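Fórum > Actualidade > Política local
Tópico: Recurso da lista derrotada, repetição da votação ou choradeira?

neusa_holanda
Boas a todos. Abro isto à parte porque o tópico da noite eleitoral já ia em discussões sobre estacionamento e ninguém se entendia. Então é assim: a lista B perdeu a junta por 205 votos e a Kerubo Lukumay veio ontem dizer que não reconhece o resultado. Apresentou recurso, quer recontagem em todas as mesas e já avisou que não vai à tomada de posse. Eu votei nela, digo já para não haver confusões, e mesmo assim fiquei com o pé atrás. O que é que acham? Tem pernas para andar ou é só para manter o pessoal animado?

Faneca72
Choradeira. 205 votos numa freguesia deste tamanho não é uma unha negra, é uma derrota. Em Agosto andava a dizer que confiava no processo todo, lembro-me perfeitamente porque estava na festa a comer uma fartura quando ela fez o discurso. Agora perdeu e já não confia.

Gunnlaugur M.
Faneca, calma aí. Eu estive na mesa da escola velha como delegado (da lista B, pronto) e houve mesmo coisas mal feitas. O edital com os resultados foi afixado com um número e a acta que seguiu para a câmara tinha outro. Pedi para ficar escrito o meu protesto e disseram-me que o formulário tinha acabado! Acabou como, se é uma folha A4?

Faneca72
E a diferença entre os dois números era de quanto?

Gunnlaugur M.
17 votos. Já sei o que vais dizer.

Faneca72
Pois vou. 205 menos 17 ainda dá para ganhar com folga. Fazes as contas ou faço eu?

Tia_do_Largo
O Faneca tem razão nas contas mas não tem razão no resto. Se numa mesa há 17 votos que mudam entre a parede e a câmara, eu quero saber o que se passou nas outras. É para isso que serve uma recontagem, não é para a Kerubo ganhar. E olhem que eu votei no Mogensen pai a vida toda, não sou suspeita de simpatias pela lista B (desculpa, Gunnlaugur, mas o teu pai era outra loiça).

Gunnlaugur M.
Ahah, ele também diz isso.

sigrun.kragh
Posso meter a colher jurídica? Trabalhei uns anos num escritório que apanhava estas coisas. O tribunal não vai olhar só para "houve irregularidades". Vai perguntar se as irregularidades podiam ter mudado o resultado e se alguém protestou na altura, por escrito. O protesto do Gunnlaugur é precisamente o que faz falta, e se não lho deixaram fazer então convém ter testemunhas disso. Quem mais estava na mesa?

Gunnlaugur M.
Estava a Hanne Skov pela lista C. Ela ouviu tudo.

HanneS
Ouvi, sim senhor, e confirmo a parte do formulário. Não confirmo é a versão que anda por aí de que houve urnas a passear de carro. As urnas não saíram da sala enquanto eu lá estive, e estive até ao fim, já com os pés num oito. Se a Kerubo mete isso no recurso estraga a parte séria.

neusa_holanda
Ela meteu isso no recurso?!

HanneS
Disse-o na rádio. No recurso não sei, ainda não o vi.

Zé da Ponte
Eu cá acho que o mal vem de trás. Quem carregou os cadernos eleitorais foi a Cendura, que ganhou o contrato sem que se percebesse bem como, e a senhora da junta ainda no outro dia não conseguia imprimir um atestado de residência. Duas vezes lá fui. É esta gente que trata dos nossos votos?

sigrun.kragh
Zé, os cadernos não contam votos. Dizem quem pode votar. São coisas diferentes e se misturarmos tudo damos razão ao Faneca.

Faneca72
Obrigado Sigrún, vou emoldurar.

Zé da Ponte
Diferentes, diferentes, mas a minha cunhada esteve meia hora à espera porque não a encontravam na lista, e ela mora na mesma casa desde que casou. Foi-se embora sem votar. Quantas cunhadas houve?

Tia_do_Largo
Isso também me contaram na padaria, de outra pessoa. Mas contaram-me na padaria, vale o que vale.

neusa_holanda
Bem, fui ler a acta da última assembleia de freguesia, que está no site em PDF (torto, mas lê-se), e há lá um ponto sobre os equipamentos informáticos aprovado sem votos contra. Da lista B inclusive! Por isso virem agora dizer que era tudo uma desgraça também tem que se lhe diga. Deixo aqui umas fotos de computadores abertos:
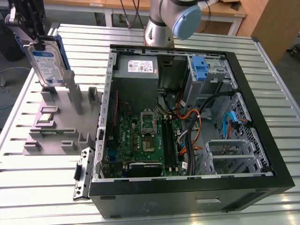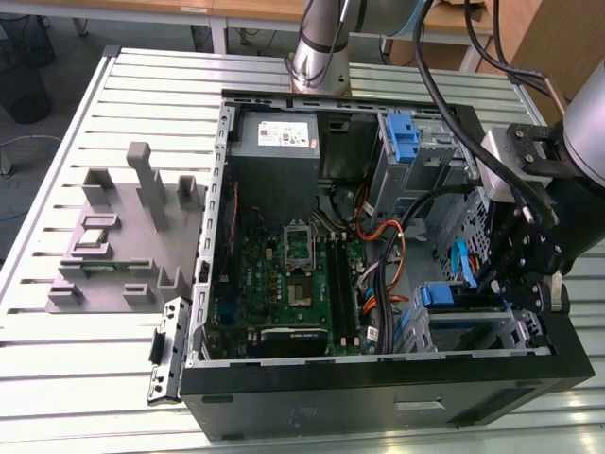
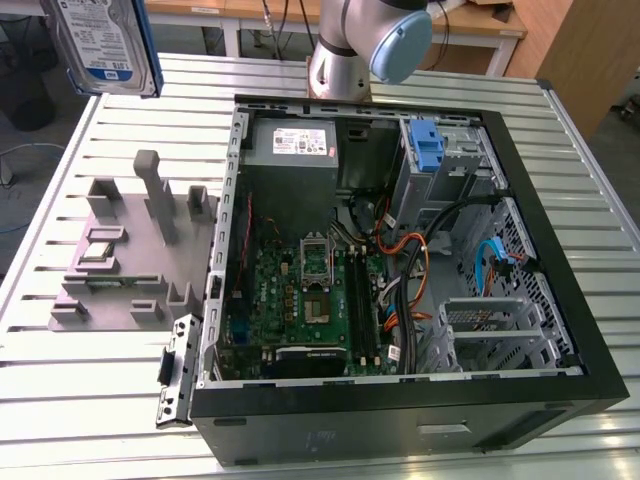
E agora a sério, o que me chateia mais é ela não ir à tomada de posse. Recorre, tudo bem, é um direito. Mas foi eleita para a assembleia, levou o meu voto para lá se sentar e fazer perguntas difíceis. Se fica em casa, quem é que as faz?

Gunnlaugur M.
Aí discordo de ti, Neusa. Se vai, legitima. Tira a fotografia ao lado do presidente e no dia seguinte o boletim da junta põe "transição pacífica" em letras gordas.

HanneS
Eu vou. Vou e levo a minha declaração escrita sobre a mesa da escola velha para ficar em acta. Acho que se faz mais barulho lá dentro do que à porta com um megafone.

Faneca72
Olha, nisso concordo com a Hanne, e custa-me. Se houver recontagem e der outro resultado cá estou eu para engolir o que disse. Mas boicotes não, já tivemos disso com a história do polidesportivo e ficou três anos tudo parado.

Tia_do_Largo
Quatro. A minha neta nasceu e entrou na pré antes de aquilo ter balizas.

sigrun.kragh
Gunnlaugur, manda-me mensagem privada com as fotos do edital, se as tiveres. Com o número bem legível, por favor. E não publiques aqui enquanto o recurso não estiver decidido.

Gunnlaugur M.
Tenho duas, uma tremida. Mando logo à noite quando chegar a casa.

Zé da Ponte
E a minha cunhada, escreve a quem?

sigrun.kragh
À comissão eleitoral, Zé, com o nome completo e a mesa onde lhe disseram que não constava. Ela que escreva ainda esta semana.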